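Poul Laxdal has named over 288 paint colors, and he would like it known that he was not drunk for any of them.

"People assume," he says, pouring coffee into a mug with no handle. "They see a can of something called Reluctant Oyster and figure there was a bottle involved. It was a Tuesday-afternoon kind of name. I had a sandwich."

Laxdal spent most of his working life at Darkell, a paint company small enough that the man who named the colors also answered the phone. He got the job one January by complaining. The chart that year had 77 colors, and two of them were called Wheat.

"Different wheats. One was practically orange. I wrote them a letter, and they wrote back asking if I thought I could do better, which I took as an invitation. I'm still not sure it was." 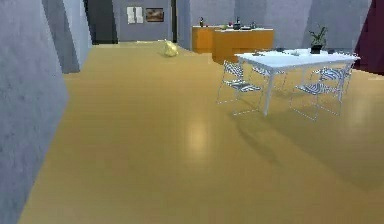
The trouble with yellows, he says, is that people want them to be food. Butter, honey, custard, corn. He held out for years against anything edible and lost. "I had a lovely one called Late Bus. Sold maybe 50 cans. They changed it to Vanilla Toast and couldn't keep it on the shelf. Same paint. I went home and was rude to my wife's toaster."

He has opinions about grays too, mostly that there are too many of them and that he is to blame. When Darkell was bought by Vulia, the new owners wanted everything to sound restful. Laxdal was handed a list of approved words, among them "hush," "drift" and "linen."

"You can only put those together so many ways. Linen Hush. Hush Linen. I turned in Drift Hush Drift as a protest and they printed it."

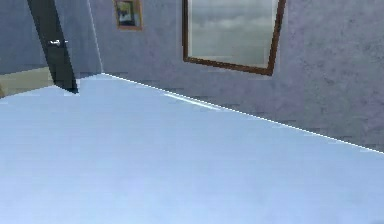 Did anyone ever call to complain about a name? One woman did, he says, and he thinks of her often. She had painted her whole dining room in a pale color called Second Thoughts and wanted to know whether the company was making fun of her.

"I told her no. Then I asked how she liked the room, and there was this long pause."

She switched to Bañez, a competitor, whose colors had numbers. Laxdal still speaks of Bañez the way some people speak of an ex who did well.

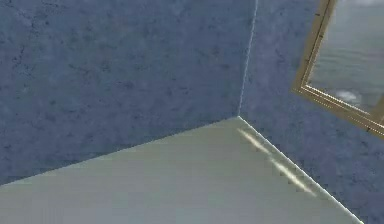

Blues, says Laxdal, are where the good names go.

He is retired now, or says he is. A flooring outfit called Zenuris recently asked him for help with a line of tile — just a few names, nothing fancy — and he has filled most of a notebook. He won't read from it. He will say that none of them is a food.

"There's one called Vanilla Toast," he admits, after a while. "But it's brown, and I did it out of spite."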